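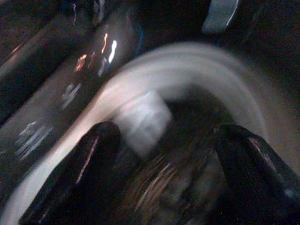 Forum > Home & Garage > Flooring

Sealing a concrete floor before winter stuff comes back in

tarheel_dan
Posted 1st May
I have a one-car garage, slab poured in 2000, never sealed. It sheds dust on everything. I picked up a two-part epoxy kit from Janport and the can says to etch with acid first. Do I need to, or can I just scrub it with degreaser and roll it on?

mossback65
Etch it or grind it. I skipped that step on my last place and the coating came up under the tires in 11 months. Rent a grinder if you can – the acid is messy and you have to rinse it forever.

Kettlecorn
Disagree on grinding for one bay. The rental place in Pirness wanted $65 a day plus the diamond cups. Acid did fine for me and the floor still looks good.

mossback65
Fine if your slab is open. If it was troweled hard, acid barely touches it. Pour a little water on it. If it beads up, grind.

tarheel_dan
Did the water test. Soaks in near the door, beads up along the back wall. So now what?

Kettlecorn
Etch the whole thing, then go over the back with a hand grinder. You don't need the big machine for that strip.

slabhappy
Why epoxy at all? If dust is the only complaint, a densifier is cheaper and can't peel. I used the Khokhar one in May of last year. Sprayed it on, kept it wet, done before lunch. It won't stop oil stains though.

mossback65
Densifier is OK for a workshop. He parks in there.

slabhappy
He said dust. He didn't say oil.

tarheel_dan
The car does drip some. I think I'll stick with the epoxy since I already own it. Going to tape plastic over the back wall first and look for a vapor problem.

Kettlecorn
Good idea. Leave it a full day and check for damp underneath before you open the can.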